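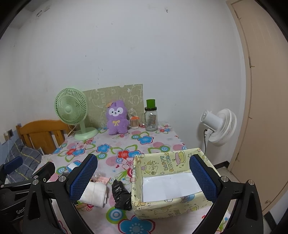

*Head of the bed, current state. Rabbit (or bear) is staff.*

**dumlao_dee** wrote:

Rented room, no nightstand, landlord says no drilling. So everything lives at the head of the bed: plush, cotton swabs, jar with the green cap, little green fan. The foam board behind them leans on the wall and is my entire decorating budget. I roll over at night and the jar comes with me. Ideas? I can spend up to 4 dollars and some dignity.

---

**Wolham_Pete** wrote:

You have two fans and zero tables. Sell a fan, buy a table.

---

**dumlao_dee** wrote:

The standing fan is for the room. The desk fan is for my face. These are separate departments.

---

**nazanin.ansari** wrote:

Leave Pete alone with his one fan. I lived like this in Gataldale for two years and what saved me was a shallow tray. Swabs and jar go in the tray, tray goes on the floor at lights out, back up in the morning. Also I love the sheet. My aunt had big flowers like that and you could lose a whole sandwich on it.

---

**crate_392** wrote:

Disagree on the tray. You'll step in it. Get something that hangs off those headboard slats, a cloth pocket with ties, no drilling involved. The plaid cloth over on that side could be one if you can sew a straight line.

---

**nazanin.ansari** wrote:

Glass jar in a cloth pocket next to somebody's head. Sure.

---

**crate_392** wrote:

Swabs in the pocket. Jar on a shelf like a civilized jar.

---

**Wolham_Pete** wrote:

What shelf? She has a fan where the shelf would be.

---

**dumlao_dee** wrote:

The plaid is off limits, I like it where it is. But pocket for the swabs, fine, I have an old pillowcase. Jar can go on the floor by the wall. The fan cord already runs down behind the headboard side, so I'd put it well clear of that.

Plush stays. It has a bow and a hair clip, it's better dressed than I am.

---

**crate_392** wrote:

Double knot the ties. Single ones slide.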